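Cleaning silk flowers without ruining them – what works for you?

Posted by babić_window, February 21, 2021

Hello everyone. I am new here, but I have been reading this forum for a long time. I take care of the window displays in a small gift shop in Clollusdale, and we have many fabric flowers. Last May we bought 90 stems for the spring window. Most of them were roses, and there were also peonies and a few branches of eucalyptus. After the season I put them in boxes in the back room, and I did not close the boxes well. That was my mistake. Now they have a gray layer of dust, and on the lighter colors it is very easy to see.

I read three different methods and they do not agree with each other. One says to shake the flowers in a paper bag with salt. The second says to use cold water and a drop of dish soap. The third is a spray from the craft store, Joletel, which costs more than I would like to pay, considering how many flowers I have. The flowers are not very expensive, but they are good quality and my boss does not want to buy them again.

So my question is: which method is safe for colored fabric? I am most worried about the dark ones, because once I washed a dark red scarf and I still remember the sink.

fernandtwine wrote:

Salt in a bag. I have done it for years. Use a big paper bag, put in half a cup of table salt, hold the neck of the bag around the stems and shake for two minutes. The salt takes the dust from the folds. Then turn the flowers upside down and shake again outside. No water, no color problem.

One thing: do it in small groups, five or six stems. If the bag is too full, the heads only hit each other.

hollowreed wrote:

I don't agree about the salt. It is fine for dust that came last week. For dust that sat for months it does almost nothing, and the grains stay in the middle of the roses. I was still finding salt on my shelf at Christmas.

My vote is for cold water, but test first. Take one petal from the underside where no customer will look, press it with a wet white cloth and count slowly to 100. If the cloth stays white, you can wash. If there is color on it, stop there and use only a brush.

babić_window wrote:

Thank you both. I like the test with the white cloth, it is simple and I can do it today after closing. I will start with the red roses, as they are the ones I worry about.
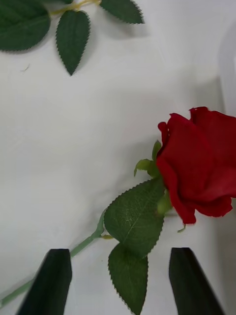
Another thing I forgot to write is that some stems have glue where the head joins the stem. Does the water make this glue weak? I have two or three heads that already turn a little when I touch them, and I would not like to have a bucket of heads and a bucket of stems.

hollowreed wrote:

It depends on the glue. Hot glue does not care about cold water. White craft glue does, so for those hold the flower by the stem, dip only the petals, and take it out again quickly. Do not leave it to soak. The ones that already turn I would glue first and wash a day later.

For drying, hang them upside down from a line with clothespins, with space between them. Do not use a hair dryer on hot. The edges of the petals curl and they do not go back.

fernandtwine wrote:

The cool setting on the hair dryer is fine, I use it all the time. In fact I would try that before any of this. Hold it at arm's length and go from the center to the outside. On old dust you need a soft makeup brush together with it, that is true.

And use coarse salt if you had grains left in the roses. Fine salt goes everywhere.

hollowreed wrote:

You said table salt in your first post.

fernandtwine wrote:

I did. For small flowers I use table salt, for roses coarse. I should have written both.

marginalia54 wrote:

I used Joletel on white peonies and I was not happy. The dust went away, but there was a smell for a week, and the petals felt a bit stiff. On dark flowers maybe it is better, I cannot say. One bottle is 500 ml and I finished it on one arrangement, so for 90 stems please calculate first.

For storage, I recommend the long boxes from Burnisness. They are made for gift wrap, but the stems lie flat inside and the lid closes tightly. Item number 2054 in their catalog, if they still have it. Put tissue paper under the heads so that the petals are not pressed on one side.

babić_window wrote:

This helps a lot. My plan is now the following: brush and cool air for everything, then the cloth test for each color, and water only for the colors that pass. I will not buy the spray – for this number of flowers it is too expensive.

Does anyone know if the eucalyptus can be washed in the same way? The leaves are plastic, with a kind of powder on them, and I think the powder is supposed to be there.

hollowreed wrote:

The powder is supposed to be there. Dry brush only, and a very soft one.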